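Keeping office equipment in use for longer: an interview with Leonie Buschmann

Trostside is responsible for the desks, lighting, telephones and computers used by staff across 9 council buildings. Until recently, most of that equipment was replaced on a fixed schedule, whatever its condition. The equipment policy adopted last December brought that practice to an end. We spoke to Leonie Buschmann, Head of Estates and Purchasing, about the first months of the new arrangements.

Ms Buschmann joined Trostside from the housing association Ellum, where she managed contracts for heating and lifts. She describes the old replacement schedule as convenient for accountants and for few others.

"Every item had a date in a register," she said. "When the date came round, a lorry arrived. I signed for a delivery of chairs in my second week and the chairs going out were in better order than the one I was sitting on."

Under the policy, an item is replaced only when it has failed, when it can no longer be made safe, or when the cost of repair passes a set share of the price of a new one. Managers may still ask for early replacement, but must give the reason in writing. Ms Buschmann reports that the number of such requests fell sharply once the form was introduced.

The register at present lists 1,642 items of computer equipment. Of these, 117 were due to be replaced this year under the former schedule and have been kept in service.

"People expect me to say that they are all running beautifully," she said. "They are not. Some of them are slow to start in the morning, and the finance team has told me so at length. What I can say is that a slow machine is often short of memory, and memory is cheap."

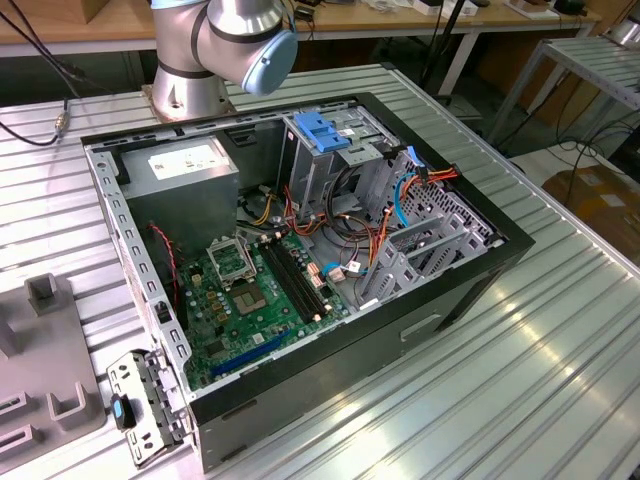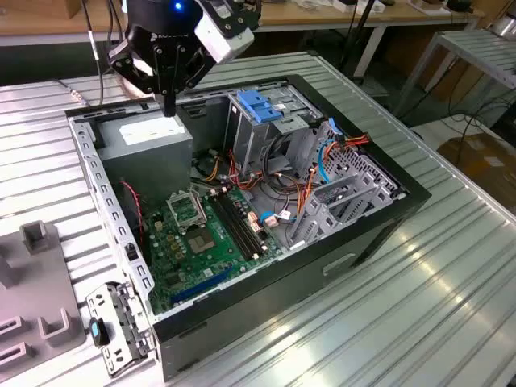

Asked whether the policy simply moves the cost from purchasing to labour, Ms Buschmann accepted that this was a fair challenge. Repair takes time, and time has to be paid for. A contract with the supplier Softić now includes spare parts at agreed prices, and sets a limit of 2 working days for their delivery.

"Before that we were buying parts one at a time from whoever had them," she said. "A hinge would cost more to post than to make. I would not defend that to anybody."

Furniture has proved more difficult. Desks bought in different years do not share fittings, and the makers of the older ranges have in several cases ceased trading. Trostside has therefore begun to keep the sound parts of broken desks – legs, drawer runners and cable trays for the most part – in a store at the Gumura building. Access is by request to the estates office between 9.30 a.m. and noon.

The store has attracted some criticism. Staff at Gumura lost a meeting room to it, and the matter was raised at the joint staff meeting. Ms Buschmann said that she understood the complaint and that a smaller room on the ground floor was under consideration, subject to the fire officer's view on the second exit.

She was more guarded on the question of savings. The purchasing budget is lower than it was, but part of the difference reflects orders that had been delayed in any case. A full account will be given to members with the annual report.

"I would prefer to be asked again after a winter," she said. "Heaters are next, and I have read the register. There are heaters on it older than some of my colleagues."

Staff who wish to report faulty equipment should continue to use the form on the estates pages, quoting the number on the item's label. Requests for adapted chairs and desks are dealt with separately by occupational health and are not affected by the policy.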